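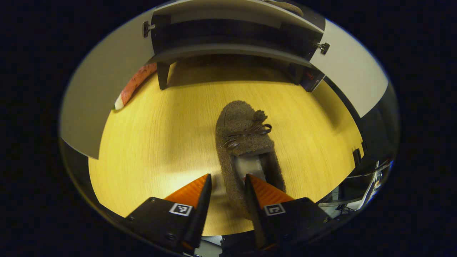
From: Yolanda Cordero
To: Bastside household list
November

List home | Threads | Search | Older | Newer

Re: slippers by the door, yes or no?

Dear all,

Severino's question has been sitting in my inbox since breakfast and I keep going back to it, so forgive me if this runs on a bit.

Severino Villalobos wrote:
> We finally gave up on outdoor shoes in the house (new floors, small
> child, you can imagine) and now we have slippers everywhere. Under
> the couch, in the bath, one on the stairs where somebody will break
> a neck. My wife wants a rack. I want a basket. My mother in
> Cárdenas says we should all just go barefoot like Christians.
> How do the rest of you manage? And does anyone know how to clean
> the fuzzy kind? Ours have been worn through one whole winter
> and they look it.
> Severino

Well, I am a slipper person from way back, and the brown one up top is my favorite sort – the nubbly, felted-looking kind with a leather lace tied in a bow and a silly little pom-pom. I know a pom-pom is no use to anyone. I like it anyway! The lining on that kind is pale inside, and pale linings are where your trouble starts, because they show every bit of gray from your socks.

We went through the rack stage ourselves when we lived in Skakholm. It was a handsome thing with 2 shelves, and for a month everybody used it. Then the children found out that slippers could be kicked off from the hallway in the general direction of the rack, and after that I was picking them up off the floor again, plus a rack to dust. The basket was better. You do lose a minute every morning digging for the other one of the pair, but the things are at least all in one spot, and you can carry the whole business into another room when company comes.

What I do now is a five-minute round in the evening before the lights go down. I start at the far wall, go along the edges of the furniture (this is where the stray toys end up too, there is always something long and red lying against the cabinet if there are children or a dog in the house) and work my way back to the door. Slippers go in pairs, heels out, toes toward the wall. If you pick them up by the heel you can carry both in one hand and you don't squash the bow. My youngest does it as a game and is faster than I am.

About cleaning. Please don't put the felted kind in the machine, whatever the label says. I did it with a pair from Skinard and they came out fit for a doll. This is how I do them:

Take the laces out if they come out. Leather gets stiff if you soak it.

Knock the soles together outside, then brush the fuzzy part with a soft clothes brush, always the same direction.

Stir a very little wool soap into cool water and go over the outside with a cloth that has been wrung out hard.

Do the lining separately, with a fresh cloth, and be patient at the heel.

Stuff them with a dry dish towel and leave them away from the heater. Mine take 2 nights, sometimes 3 if it's raining.

The pom-pom can be fluffed with your fingers once it's dry. If it's coming loose, put a stitch through it right away – they roll under things and the vacuum gets them.

Severino, if your floors are a light wood color like so many of the new ones, look at the soles too. Dark rubber left marks on my sister's and she had to go at them with a damp cloth and a good deal of bad language. A soft sole is kinder, though it wears out sooner and I wouldn't wear one on those stairs of yours.

I have a spare basket, by the way, deep enough for the whole family's. It is yours if you want to come by some afternoon after 3, and I'll put the coffee on. And do tell your mother I went barefoot all last summer and caught my toe on every chair we own.

Warmly,
Yolanda

16 replies | 339 views | Share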